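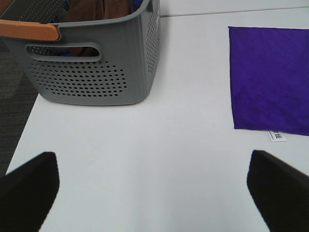
칼레브포트 티칭 세트: 손으로 가르치고, 떨어져서도 가르치는 시연 장비

천을 다루는 일은 로봇에게 참 까다롭습니다. 상자나 컵은 어디서 잡아도 모양이 그대로인데, 수건이나 걸레는 잡는 순간부터 모양이 바뀌니까요. 저희도 처음에는 좌표를 하나하나 찍어 가며 수건 접기 동작을 만들어 보았는데, 천이 조금만 틀어져 놓여도 처음부터 다시 해야 해서 다들 꽤 지쳤던 기억이 납니다. 그래서 만든 것이 칼레브포트(Calevport) 티칭 세트입니다. 사람이 평소 하던 대로 한 번 해 보이면 그 움직임과 손목 카메라 영상이 함께 저장되고, 그렇게 모은 시연을 학습용 자료로 바로 내보낼 수 있습니다.

맨 위 사진은 손목 카메라로 본 천 정리 작업입니다. 흰 작업대에 보라색 천이 펼쳐져 있고, 회색 플라스틱 바구니에는 갈색 천이 담겨 있습니다. 두 손가락은 넓게 벌어져 있고요. 이 시점의 영상에서는 천의 모서리와 손가락 끝을 함께 보게 되는데, 시연을 하는 분들이 가장 자주 확인하시는 것도 바로 그 둘 사이의 거리입니다. 보라색 천 아래로 나온 작은 흰 라벨 같은 것도 눈여겨보아 주세요. 천의 방향을 알아보는 데 은근히 도움이 되는 부분이라, 저희는 시연용 천의 라벨을 떼지 말고 그대로 쓰시라고 말씀드리는 편입니다.

두 가지 시연 방식

직접 교시
로봇 팔을 손으로 잡고 움직이는 방식입니다. 손잡이의 버튼을 누르고 있는 동안 관절이 가벼워지고, 손을 떼면 그 자리에 멈춥니다. 힘이 거의 들지 않아 로봇을 처음 만져 보시는 분도 금방 익숙해지십니다. 다만 팔을 잡은 손이 손목 카메라에 들어오는 일이 잦으니, 팔꿈치 쪽 보조 손잡이를 함께 써 보시길 권해 드립니다. 자세를 잡기가 한결 편하고 영상도 깔끔합니다.

원격 조종
책상 위에 두는 작은 조종 팔, 레말리코(Remalico)를 움직이면 작업대의 로봇이 그대로 따라옵니다. 집게 손잡이를 오므리면 로봇의 손가락도 오므라들고, 살짝 벌리면 딱 그만큼 벌어집니다. 천처럼 얇은 물건을 집을 때는 이쪽이 훨씬 수월합니다. 손끝을 작업대에 거의 붙인 채로 모서리를 밀어 올리듯 집는 동작이 자주 필요한데, 직접 교시로는 손목이 금세 뻐근해지거든요. (저희 시연실에서도 오후가 되면 다들 레말리코 앞에 줄을 서 있습니다!)

기록과 편집

시연은 발판을 밟으면 시작되고, 한 번 더 밟으면 끝납니다. 양손을 쓰는 중에도 화면을 건드릴 필요가 없습니다. 저장된 시연은 카플란(Kaplan) 편집기에서 영상과 관절값, 손가락 벌림 정도를 나란히 놓고 볼 수 있습니다. 앞뒤의 망설인 구간을 잘라 내거나, 천을 놓친 시연에 표시를 해 두는 것도 여기에서 합니다. 놓친 시연이라고 곧바로 지우지는 마세요. 다시 집으러 가는 동작까지 담겨 있다면 학습에 요긴하게 쓰일 때가 많습니다.

손가락

기본으로 드리는 손가락은 검은색 무광이며, 공구 없이 빼고 끼울 수 있습니다. 끝부분 패드는 소모품입니다. 천 작업만 하신다면 3,000회 집기마다 한 번씩 상태를 살펴보시고, 모서리가 반들반들해졌으면 바꾸어 주세요. 교체용 패드는 10개 묶음으로 따로 판매합니다.

구성품
로봇 팔 장착용 손목 카메라와 브래킷
두 손가락 그리퍼, 여분 패드 한 쌍
레말리코 조종 팔과 책상 고정 클램프
직접 교시 손잡이, 팔꿈치 보조 손잡이
기록용 발판
카플란 편집기 사용권 (자리 5개)
연결 케이블과 설치 안내서

로봇 팔과 작업대, 바구니, 천은 들어 있지 않습니다. 시연에 쓸 물건은 실제로 로봇에게 맡기실 것과 같은 종류로 준비해 주시면 좋겠습니다.

처음 시작하시는 분께

첫날부터 완벽한 시연을 모으려고 애쓰지 않으셔도 됩니다. 바구니에 천 한 장을 넣는 동작처럼 짧은 것부터 해 보시고, 천의 위치와 각도를 매번 조금씩 바꾸어 주세요. 저희가 사내에서 천 담기 동작을 가르칠 때는 시연 232개를 모았습니다. 많아 보이지만 하나하나가 짧아서 생각보다 지루하지 않았습니다. 여러 분이 번갈아 하시면 동작 습관도 골고루 섞이고, 무엇보다 팔이 덜 아픕니다.

카메라 노출은 작업을 시작하기 전에 고정해 두세요. 흰 작업대를 쓰신다면 자동 노출이 천 색을 어둡게 잡는 경우가 있습니다. 설정 메뉴의 '작업대 기준 맞춤'을 한 번 눌러 주시면 됩니다.

주문 및 상담

쓰고 계신 로봇 팔의 기종을 알려 주시면 맞는 브래킷을 골라 함께 보내 드립니다. 목록에 없는 기종이라도 우선 문의해 주세요. 플랜지 도면만 있으면 사툼(Satum) 어댑터로 맞출 수 있는 경우가 제법 많습니다. 5월 주문분부터는 레말리코의 집게 손잡이가 왼손용과 오른손용으로 나뉘었으니, 주문서에 어느 쪽을 원하시는지 꼭 적어 주세요.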